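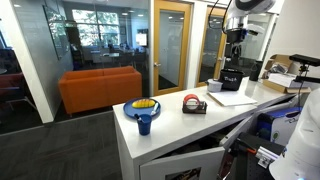 Pick and place works on the bench but misses small items on the plate

Posted by Jummai Iyamu in Student Projects, Friday, August 1, 2025

I'm on a summer project team at Clumside and we have to show a tidy-up task at the end of the term. The arm has to pick things off a white countertop and put them where they belong: pens in the cup, garbage in the bin, toy food left on the plate. We trained a policy on 300 demonstrations that we recorded by hand over two weeks.

Big things are fine. It goes for the bottle and the tape dispenser without much trouble. The marker is the problem. When it lies next to the toy corn on the plate, the gripper comes down between the two, closes on the corn, or stops a little above the plate and waits. If I move the marker to the bare counter, it picks it up most of the time.

The counter top is glossy and there is a lot of daylight from the windows in the next room. We train at 1,024 batch size because that was in the config we were given. My teammate Garba thinks we just need more demos. I would like to know before we spend another week on it.

Yurani Zapata

Before recording anything, go through the 300 you have and write down how many have the marker on the plate. When our group did this on the Grillarau course task we found that nearly all of our pen demos started with the pen on the open counter, same as the case that works for you. The policy had hardly seen the other one.

If that is what you find, you don't need to double everything. Record a set with only the plate case. Turn the plate, swap which side the marker is on, change the angle, and put the corn in different spots. Do some with no corn at all. We went up to 400 in total and the plate case started working.

Also watch how your operators do the grasp. Ours were each doing it differently - one came straight down, one tilted the wrist and slid in from the rim. The model ended up somewhere in the middle and hit the plate. Pick one way and have everybody use it. I would line the fingers up across the marker, at the end farthest from the corn.

Stopping above the plate can be a separate thing. Look at whether your demos have long pauses there. If the person driving waits a second to line up, the model learns to wait too, and it may not come out of it. Trim the pauses or redo those.

Ibrahim Adebisi

lighting. close the blinds and try again

Birthe Fogh

I agree with Yurani on the counting. On the lighting, test it but don't fix it by closing the blinds unless you can also close them on the day of the demo. Run ten trials in the morning and ten late in the afternoon with the objects in the same places (tape marks on the counter help). If the numbers are close, forget about the light.

Two more things to check.

Camera resolution after resizing. Save the images exactly as the policy gets them and open them up. On our Tometti setup the marker was only a few pixels wide by the time the network saw it, and against a plate it was hard for me to find it too. Cropping the wrist view fixed more than any new data did.

Plate height. The marker on the plate rim sits higher than on the counter, and it is tilted. If you have a safety limit on how low the gripper can go, look at whether it is kicking in there. Check the log for it.

I would leave the batch size alone for now.

Jummai Iyamu

Thanks. I counted last night and the marker is on the plate in 11 of them, so that explains a lot. No limit messages in the log. We'll record the plate set on Monday with one grasp style and I'll post the trial numbers when we have them.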